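Teaching by hand: Yi-an Kwon on folding, baskets and bad habits

Yi-an Kwon spent most of last November with a gripper in each hand. She works on the Plernico project at Besance, where the team wants two-armed machines to learn household jobs from people.

"We used to drive the arms remotely," she says. "It was slow, and everyone moved like they were underwater. With the grippers in your own hands you just do the job."

The demonstrations are short. Someone picks up a cloth, puts it in a basket or takes it out again, and starts over. The grippers carry marker plates so that their movement can be tracked, and a view from head height is recorded alongside.
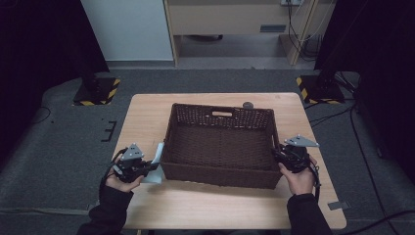
Kwon's colleague Atif Memon trains the models. He had expected that more recordings would keep giving better results, and for a while they did. After 3,000 demonstrations the curve went flat.

"I thought we had a bug," Memon says. "I lost a fortnight to that."

What helped was changing who did the work. The first set came from two people, both of them used to the equipment. The next was recorded at the Nenham site by 18 people, most of whom had never held a gripper before. They fumbled, dropped things and picked them up again.

"Atif wanted to throw the fumbles out," says Kwon. "I asked him to leave them in for one run."

The model trained with the fumbles recovered from a dropped cloth far more often than the one trained on the tidy set. Memon repeated the comparison five times before he would put it in a report, and the gap held each time.

He is careful about how far it goes. Soft items in open containers are the only thing they have tested properly, and stiff fabrics still cause trouble. "Towels, fine. Don't ask me about denim."

Kwon would like to try lids next. She has also asked for lighter grippers, as her wrists ache after a long session.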